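Sternley Two-Arm Kitchen Kit
Home / Household Manipulation / Kits

Can a machine put the groceries away yet? Some of them, yes - and we're thrilled with how far the Sternley has come since July. It runs the same chore set on a real counter or in the simulator, so you can try a task before you clear any space.

What's in the kit
Two arms with five-fingered hands
Simulator license with 30 kitchen layouts
Chore library, 2,051 recorded runs
Wall bracket and power supply

What it does well
Moving firm vegetables from plate to bowl, wiping flat surfaces, stacking cups. Lenka Jurčo's team at Gurkolberg ran almost 3,000 transfers and still writes to us about the potatoes!

What it can't do yet
Peeling, soft fruit, anything in cling film. Wet dishes are hit and miss (we're working on it).

Simulator layout: marble counter, empty bowl, sweet potato and a dark green vegetable on the plate 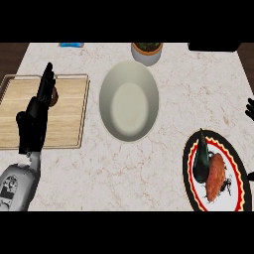 Ordering and support
Ships from Drotordale. Setup questions go to Kamran Tehrani, mornings before 11.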